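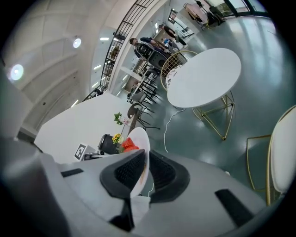

Zsófia Deák maintains that a plate left on a café table for longer than a conversation has become furniture, and most writers on the subject agree with her.

Table clearing is the removal of used plates, cups and paper from a table, usually a small round one. It is distinct from dishwashing, with which it is often confused by people who do neither. The standard handbook, Katlow's Clearing and Carrying, gives it 36 pages, of which five concern crumbs.

Practice varies. In the Bakthorpe method the plate is lifted by the rim and the napkin follows separately. The older Mandadora school puts the napkin on the plate and hopes. Flowers, where present, are kept to the counter, a rule observed chiefly in March, when there are few to be had.

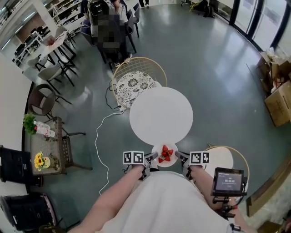 Fruit presents a difficulty. A plate of strawberries is regarded as occupied until the last one goes, and the last one may sit for an hour while everybody declines it. Győző Szűcs holds that the clearer is entitled to it. Noémi Kocsis, replying in the same journal, holds that he would say that. Leafy tops count as waste in both traditions.

See also: Tray; Coaster; Tipping (disputed)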